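Chapter 4
Fingers, Shelves and Other Disappointments

From Building at Toltow: Robots for the Shared Workshop

By the end of this chapter you should be able to fit a hand to an arm, teach it where the shelf is, and put off blaming the software until you have checked the screws.

Chapter 3 left our robot, Pellow, standing up unaided, and a sensible group would have stopped there. We gave it hands. A hand is where a workshop build stops being a statue and starts costing money, and our first one used up 500 pounds of the kitty before it had held so much as a sock. 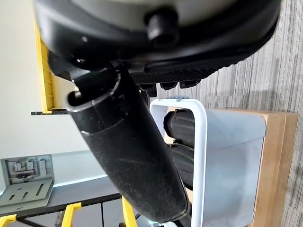
Begin with reach. Put the arm through 20 slow moves with the fingers open and write down every place where something rubs, sticks or clonks. Do this at the bench you mean to work at. A move that is perfect in clear air has a way of finding the nearest upright.

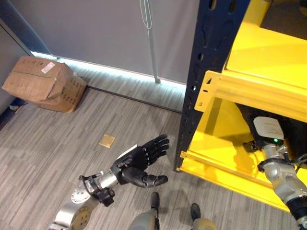

Figure 4.1 One hand open over the carpet, the other arm in the lower bay of the yellow shelving.

Low shelves are harder than high ones. The elbow needs somewhere to go, and the shelf above has usually got there first. Tado, the planning program we use throughout this book, will cheerfully offer a path through solid metal if you have measured the shelf wrongly. We had. Section 4.3 deals with measuring, and with apologising to whoever owns the shelf.
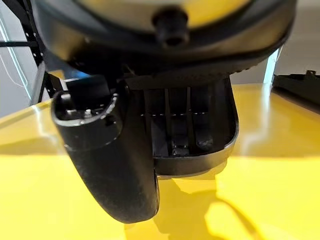
Figure 4.2 Gripper fingers just above a glossy yellow tabletop.

Shiny surfaces deserve a section of their own (4.5). Glare and shadow can both look like an object to a simple vision program, and ours spent much of September trying to pick up a reflection. Try a sheet of brown paper before you try new code. 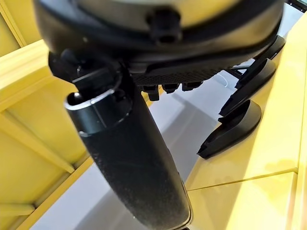
Figure 4.3 Curved fingers beneath the wrist housing, with yellow shelving behind.

Before you go on

Keep a log of grips, good and bad. The Abubakari sheet at the back of the book has room for 1000, which seemed generous when we drew it up. Start a second sheet when you need to, and resist tidying the first.

4.1 Fitting the wrist

Switch off at the wall. Then check that you have switched off the right thing.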